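第7章 拆开之后：清洁、换圆环件、合盘

本章适用于 Brevness 系列盘式电机的台面维护。读到这里，默认您已经照第6章把电机分成了两半，并且记得螺丝放在哪里。如果只做到了前一半，请先去找螺丝，本章可以等。

动手之前请通读一遍。我们知道没有人这样做，维修部收到的箱子也证实了这一点，但说明书总得有这么一句。

7.1 先认东西

以下名称在本章中反复出现。各地修理铺的叫法不同，有管定子叫“铜饼”的，也有管转子叫“盖子”的，打电话给维修部时请尽量使用本表，省得双方各修各的。

定子组件：装着铜绕组的那一半，外面有金属外壳，壳沿上有小凸片和缺口。重，不会自己跑。
轮毂：定子正中央的金属部分，上有一圈小圆孔，中间是轴孔。
转子盘：另一半，里面有磁铁，对台面上一切含铁的东西怀有强烈感情。
圆环件：装在轮毂一侧的小圆环。视型号不同，可能是轴承，也可能是垫圈。您手里那台是哪一种，请看随机零件单；单子丢了的，请看7.4节末尾的注。
绕组：铜的，漂亮，请不要摸。

注：旧版说明书把圆环件一律印作“轴承”，导致若干用户给垫圈上了油，并来信询问为什么它还是转得不顺。新版已改。来信我们都收着。

7.2 台面

7.2.1 准备一块有软垫的台面。配件目录里的 Brovby 软垫即可，自备的也行，只要表面不掉毛、不掉渣、不带图案。带图案的垫子会让人在找一颗螺丝时找上半个下午，最后发现看了很久的那个黑点是一朵花的花蕊。

7.2.2 把垫子擦干净。旧垫子上有划痕和褶皱没有关系，有铁屑不行。铁屑用胶带粘，不要用嘴吹，吹起来的东西总要落下来，而台面上最吸引它的就是您的转子盘。

7.2.3 用黄色胶带在垫子上贴出放件区。方框不必贴得很正。常用的做法是拆下的件放一个框，要装上去的件放另一个框，中间留出一块空地干活。贴完之后请真的使用它们。我们拜访过不少工位，胶带贴得笔直，框里放着杯子。

7.2.4 灯从侧面照过来，避免在垫子和金属边上形成一大片反光。金属外壳的边沿很会反光，反到眼睛里时，小圆环看起来和背景没有区别，人会很有信心地把它往错的地方放。

小心：转子盘落到台面之前，先把螺丝刀、镊子、钥匙以及戴在手上的表挪到另一张桌子上。另一张桌子的意思是另一张桌子，不是同一张桌子的那一头。

7.3 清洁

清洁这一步在旧版里只有一句话：“清洁各部件。”这句话从语法上讲没有问题。

1. 把定子组件平放在软垫上，开口的一面朝上。壳沿上的凸片不是把手，请托住外壳底部移动。

2. 用干的软毛刷顺着绕组的间隙轻扫，从靠近轮毂的一侧往外扫。一圈扫完再扫一圈。不要来回刷，来回刷是在给灰尘换座位。

3. 壳沿的缺口里容易积东西。用牙签裹一小块无绒布去掏。牙签断在里面的，请参看附录中的“牙签”条。对，有这一条。

4. 用略沾清洁剂的布擦轮毂表面和那圈小圆孔的边缘。布是沾湿，不是泡透。液体流进绕组以后，第7章对您就没有用处了，请直接翻到保修条款，那里也没有什么好消息。

5. 轴孔内壁单独换一块布。擦完把布翻过来看，如果还是黑的，再擦一遍；如果一直是黑的，请确认布本来是什么颜色。

6. 转子盘放到最后清洁。磁铁上吸附的细屑用橡皮泥状的清洁胶去粘，一小块一小块地按。整个过程比较无聊，适合听广播，不适合一边打电话一边做。

注：清洁后静置11分钟再继续。为什么是11分钟，设计部说是测出来的，测试部说是设计部定的。我们照印。

小心：不要使用压缩空气罐正对绕组喷吹。不要使用吹风机。不要使用吸尘器，尤其是家里那台；它吸得动圆环件，而圆环件在集尘袋里很难辨认。

7.4 放入圆环件

这一步在全章里花的时间最少，返修率最高。

1. 从放件框里取出圆环件，夹住外沿，内圈的口子留空。任何东西都不要伸进内圈里撑着它：手指、铅笔、筷子，都有人试过。

2. 检查内圈和外圈。内圈应当光亮，没有毛刺。如果外圈带有一层深色的箍，它应当与金属贴合，没有翘起的边。有翘边的不要按回去，按回去之后它会在一个您不在场的时刻再翘起来。

3. 分清正反面。多数圆环件一面有倒角，一面没有；有倒角的一面朝着轮毂。两面都看不出倒角的，把它斜着拿，对着灯慢慢转，倒角会出现一道细亮线。两面都有亮线的，恭喜，怎么放都对。

4. 把圆环件移到轮毂上方，先停住，从侧面看一眼，再从正上方看一眼。只从一个方向看，它总是显得已经对准了。圆环在前、轮毂在后的时候，两个圆叠在一起相当好看，但与是否同心没有关系。

5. 对准之后垂直向下放。应当自己滑入，或者只需要极轻的压力。如果需要用力，请停下，取出，回到第3步。

6. 放到位以后，用指腹沿外沿轻轻走一圈，感觉高低是否一致。不一致就取出来重放，不要用“压一压高的那一边”来解决，这一招的成功案例我们还没有见过。 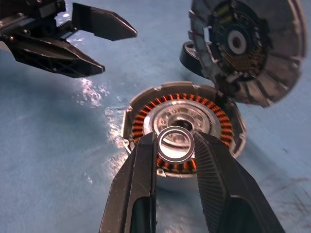

图7-1 小圆环移至定子轮毂前方；铜绕组一圈可见。

小心：移动圆环件时请走绕组上方最短的一段路。掉在轮毂上，捡起来就行；掉进绕组的间隙里，需要把整个定子组件翻过来抖，而您刚刚才把它清洁好。

注一：圆环件掉到地上之后，请先不要动脚。

注二：零件单丢失的用户，可以用以下办法分辨轴承和垫圈。捏住外圈，拨一下内圈。内圈自己能转的是轴承；整个一起转的是垫圈，或者是一只坏了很久的轴承。后一种情况，转动时通常伴有沙沙声，以及使用者“它一直就是这样的”的说明。

注三：轴承出厂时已带油脂，不要再加。垫圈不需要油脂，也不要加。本节至此没有任何一处需要油脂，附件包里的那一小管是给第9章用的。

7.5 合盘前的检查

有经验的人常常跳过本节，因此维修部认识许多有经验的人。

1. 看台面。拆下的件那个框里，除了您打算换掉的旧件以外，应当没有别的东西。如果有，请弄清楚它从哪里来。“好像本来就多一个”这种说法，在电机这里不成立。

2. 看定子。绕组之间没有异物，线皮没有刮破，引线从外壳的缺口里出来而且没有被压住。

3. 看转子盘。把它竖起来，让盘沿立在软垫上，一手扶稳，略微倾斜，对着光看内侧。竖着看比平放着看更容易发现粘在磁铁上的小东西。看完不要松手。圆盘竖起来之后有一种古老的爱好，就是滚走。

4. 如果台面上两件都要竖着检查，先看一件，放平，再看另一件。两件同时竖着，磁铁会替您决定先后顺序。

5. 摸一遍合盘的接触面。指尖比眼睛可靠，戴手套的指尖除外。

6. 数一下螺丝。Brevness 45 型的盘沿螺丝共7颗，其他型号见零件单。少了的去找，多了的也去找，后一种找起来更费劲。

小心：竖放圆盘只在有软垫的台面上进行。在硬桌面上竖放，盘沿会磕出一个小缺口，日后每转一圈就响一声，音量正好够您在安静的时候听见。

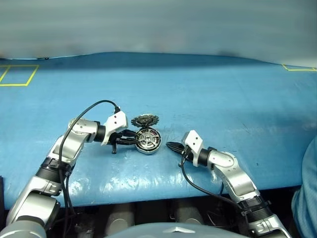 Nouhaila Ashour 留言：竖着看这一条我赞成，但建议把“略微倾斜”写清楚往哪边斜。我一直朝自己这边斜，光从前面来，里面什么都能看见；我那位搭档朝外斜，光全打在背面，他看了半天说很干净，合上以后一转就刮。还有，放件框请提醒左撇子对调，不然每拿一样东西胳膊都要从电机上头横过去，袖口早晚挂到引线。

编者按：两条都收下了。倾斜方向以使光线落在盘的内侧为准，人站在哪边随意。左手使用者请把两个框左右对调，并在胶带上写字，以免下一位右手使用者坐下来后产生哲学上的困惑。

7.6 合盘

请先读完本节再拿起转子盘。拿起来之后，您就没有空着的手翻页了。

1. 定子组件平放在空地中央，开口朝上，引线朝向远离您的一侧。

2. 找到定子外壳上的对位缺口和转子盘上的对位记号。记号是一道浅刻线，出厂时填过漆，漆可能已经掉了。找不到的，用铅笔在第6章拆开之前做过的记号也可以。没有做过的，请看本节末尾。

3. 双手持转子盘的外沿，手指不要扣到内侧。再说一遍：手指不要扣到内侧。吸合时，盘的最后一小段路走得很快，不等人。

4. 把盘移到定子上方，先一侧低、一侧高，让低的一侧靠上导向台。如果您配了 Tahiri 合盘导柱，此时让盘孔套上导柱，之后的几步可以少出不少汗。

5. 高的一侧慢慢放下来。会感到一股向下的拉力，越近越强。请顶住它，保持匀速。有人在这里会下意识地松手，然后听见一声很响的“啪”，然后沉默。

6. 合上以后，不要急着上螺丝。用手把盘转一圈。应当顺滑，有均匀的一格一格的阻力感，这是磁铁的正常表现，不必来信。

7. 如果转动时有刮擦，把盘取下，回到7.5节。请勿以“多转几圈磨一磨就好了”的思路继续。磨的确会好，好的是声音，坏的是绕组。

8. 螺丝对角依次上，第一遍只上到刚好碰到底，第二遍再拧紧。扭矩见零件单背面。那张单子现在第三次出现了，您大概也看出来它比较重要。

小心：合盘时台面附近不得有儿童、宠物和好心帮忙的人。好心帮忙的人在最后一刻总会伸手扶一下。

关于没有做记号的情况：转子盘在机械上可以装在几个角度，多数角度都能转。请逐个试，每次转一圈，选阻力最均匀的那个位置，然后现在就用铅笔做记号。下次拆的时候还会用到，而下次您多半也不会做记号。

7.7 常见问题

现象：转得动，但有一个点特别紧。
处理：圆环件没有放平。回到7.4节第6步。如果您当时压过高的那一边，我们理解。

现象：完全转不动。
处理：检查有没有螺丝拧得过长，顶到了内侧。附件包里长短两种螺丝外观相近，长的那种属于底座。把它们混装在一个袋子里的决定，是采购部做出的。

现象：转起来有轻微的嗡嗡声。
处理：有没有接电？接着的，断开，然后回到第1章第一页，那里有一个很大的三角形。

现象：转起来有叮叮声，频率随转速变化。
处理：盘沿磕过，或者里面有东西。先按里面有东西处理，这样比较便宜。

现象：装好了，一切正常，台面上多出一个小圆环。
处理：对照旧件。如果是换下来的旧件，扔掉，不要放进抽屉。如果是新件，那么旧件现在正在电机里，请从7.4节重来。这种情况多发生在把新旧两件放进同一个黄框的时候。

现象：装好了，一切正常，什么也没多出来。
处理：请再检查一次。

7.8 收台面

1. 先收转子那一侧用过的工具，逐件擦净。工具上若吸着细屑，说明7.3节还有进步空间。

2. 旧圆环件用笔在外包装上写“旧”，再处理掉。直接丢进零件盒的，以后会有人拿它当新的装回去，那个人通常就是您。

3. 软垫用布擦净，平放存放，不要对折。折痕会一直在，小零件也会一直往折痕里滚。

4. 黄色胶带可以留在垫上。边角翘起以后要换新的，翘起的胶带底下能粘住的东西品种很丰富。

5. 在保养卡上填写日期、更换的件和操作人。操作人一栏请写姓名，“我”字在三年以后帮助不大。

Rachid Ghoneim 为本章校订了螺丝数目和合盘次序，并坚持保留附录里的“牙签”条。更换圆环件所用的零件可向 Zostonex 备件窗口索取，星期日不开。索取时请报型号和圆环件的种类，种类不明的，把旧件装在小袋里一起带来。袋口请封好。

下一章为接线与首次通电，请在那之前把表戴回去。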